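Bench notebook, Plilach toy library
January 31, 2025

Shape sorters today. Lâm Từ brought the red board back up from the returns shelf with a note on it saying "pieces stick." It went out to the Barta playgroup in October and this is the first time I've had it on the bench.

Wiped it down with soapy water, top and sides, then went into the cutouts with a cotton swab. Most of the dirt was in the corners. The star is the worst for that, five points and all of them hold crumbs. Dried it with a towel and left it while I had lunch.

Set it in the gray bin after that. I like the bin for sorters -- the walls keep the pieces from rolling off under the radiator, and red shows up well against the floor of it.
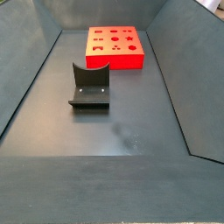

Tried the pieces one at a time. The round one drops through the middle hole with no push at all. The arch goes if you keep it square. The star needs a thumb, and it hung up on 2 of its points until I took a little off the piece with fine sandpaper. Left the board alone. If the hole gets opened up, any replacement star will be sloppy.

The flower-shaped one is harder to judge. It goes in at some angles and not at others. Hòa Mai thinks the piece came from another set, maybe the Skorkum one, and got mixed in at a return. She may be right. The red is a shade off. Put it in a bag with a tag and wrote 1197 on the tag, same as the board.

Oanh Kiều asked if we could oil the pieces. No -- they end up in mouths.

Still to do:
Check the Skorkum set for a stray flower piece.
Try the star again tomorrow, cold, before the heat comes on.
Order more 100 grit. I used the last of the fine today and the drawer is nearly out of both.
Ask Khôi Lâm if the playgroup wants this board back or would take a different one for now.

Board is staying in the bin overnight with a cloth over it.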